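Folding small scalloped cloths so they sit square on a serving plate
Resdale Household Help > Linens and Table
Posted August 30, 2026

Bastien Guérin
I fold small printed cloths into quarters and set four on a wide, shallow plate, two by two. The cloths have wavy trimmed edges. With straight hems I line up the corners and the fold comes out square. With scalloped edges there is no straight line to follow, and the stack drifts. Is there a reliable reference, and should I iron before or after folding?

Odette Leclerc
Ignore the trim and work from the folds. The procedure:

Iron flat, wrong side up, trim last. Fold in half and press the crease by hand. Fold again at 90 degrees to the first crease. The two creased sides now form a true corner. Set that corner first and let the scallops fall where they fall. On a gingham cloth, the printed lines can serve as a second check.

Square the cloths after they are on the plate. Flat palms, fingers spread, pressure straight down. Pushing sideways moves the top layer only.

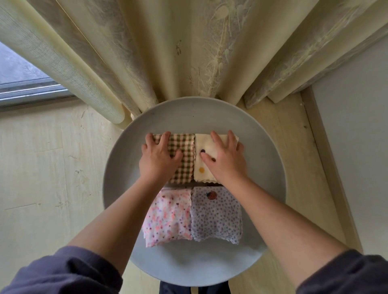 Nonen_63 disagrees on the ironing: a cloth pressed before folding slides on a smooth plate, and a light press of the finished quarter holds the shape better. Use low heat on the trim or it will curl.

Odette Leclerc
Pressing the finished quarter works for one use. The creases are then set and show when the cloth is opened. Leave a narrow gap between the rows so one cloth can be lifted without dragging the next.

gedine18
i just roll mine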